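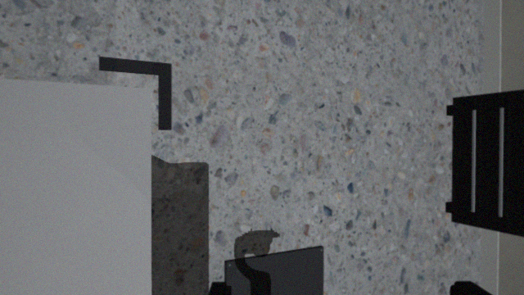
Looking after stone floors and counters, the easy way

I grew up thinking stone needed special treatment and a cupboard full of bottles. Then we moved into a place with terrazzo in the kitchen and I fell completely in love with it – and with how little it asks of you!

Start with grit. Sand from shoes does more harm than any spilled coffee, so sweep every evening with a soft broom and put a good mat at the back door. Shake the mat outside, not over the step (I learned this from Catalina Medina, who had swept my hallway twice by then).

For washing, use warm water and a pH-neutral cleaner, and wring the mop until it barely drips. Change the water as soon as it looks gray. Dry with an old bath towel and you'll get a lovely even finish with no streaks.

Keep vinegar and lemon juice well away! They eat into marble chips and leave dull spots that won't wipe off. If you spill wine or tomato sauce, blot it up, rinse, and blot again.

Oil stains are my favorite because the fix is so satisfying. Mix baking soda and water to a paste like thick yogurt, spread it over the spot, cover with plastic wrap and tape down the edges. Leave it overnight, lift it off and rinse. An old stain may need up to 3 rounds.

Sealer: drip a little water on the floor and wait 30 minutes. If it leaves a dark patch, it's time to reseal. I do ours in December, when we're away for a few days and no one is walking on it.

Felt pads under chair legs, too. Check them when you vacuum – they pick up crumbs and then scratch like sandpaper.

Next up: getting candle wax out of grout.

Posted 26 May 2024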